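Search this site Go

Zirex Home Tasks simulator, club licence

Last updated: April

Our robotics club meets on Wednesday after school, and we've had Zirex on the classroom machines for 3 terms now, so I feel I can finally say something fair about it. We came over from Terkgate, which was lovely but only ever gave us wheels and boxes, and the older ones were itching for arms!

Setting up took me a whole evening (the Ellberg add-on wants its own login, do that first). After that the children were away, writing little routines and arguing happily over whose elbow bent the wrong way. The club licence allows 500 saved runs, and we've used every one.

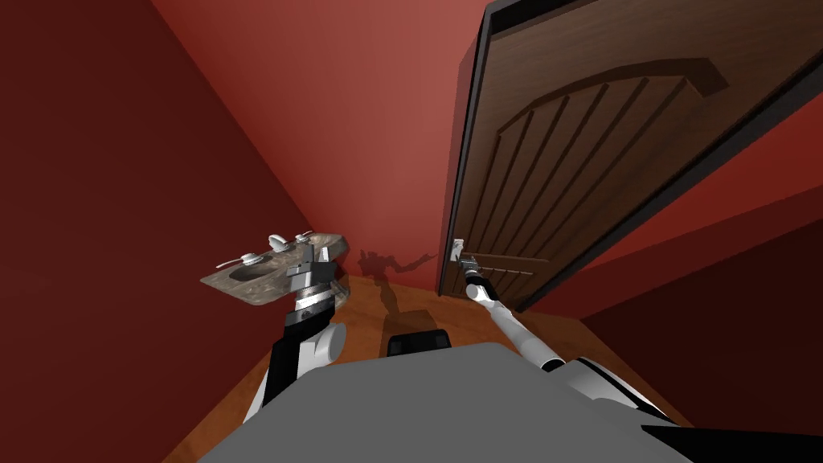
Rooms and doors

The small red room is our favourite, with one gripper up at the sink and the other at the door handle. Shadows are nicely done too. I'd like a kinder manual, but I'd buy it again.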